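Menzies Comics Board > Monthly Titles > Wistora #7 talk (spoilers!)

inkdrinker300
Posted 10/02/2022
OK so who else read it on their lunch break? I did not expect the Prikwood twins to be on opposite sides by page 3, and I'm a little mad at how well it worked. Sorcha Crichton's inks are gorgeous — that double page in the flooded library, wow.

capesandcoffee
Gorgeous, sure, but the story is dragging for me. We've had 2 issues of people talking in hallways. Imia is supposed to be the scariest villain in the book and she's barely left her chair!

inkdrinker300
See, I like her in the chair. It's creepier.
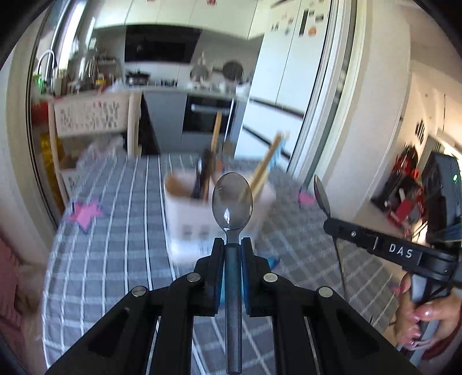
Spoon, bowl end up

longboxlarry
I'm with capes on this one. I'll stick around until the May issue and then I'm out if the war hasn't started. I dropped my last team book for the same thing and haven't missed it.

capesandcoffee
Thank you! Although I'd miss the lettering. Whoever does Imia's speech balloons deserves a raise.

papermoth
You're both nuts, the hallway stuff is the best part (the argument on the stairs!!). I've read it twice and I'm going back for the backup story tonight.

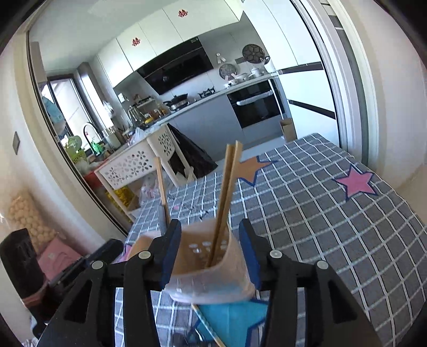

newbie_nell
Can I start with #7 or do I need the earlier ones?

papermoth
Start with #1, the twins' fight won't mean much otherwise. The first trade has everything up to #6 and my shop still had a stack of them.

longboxlarry
Or borrow mine, I'm clearly not rereading them.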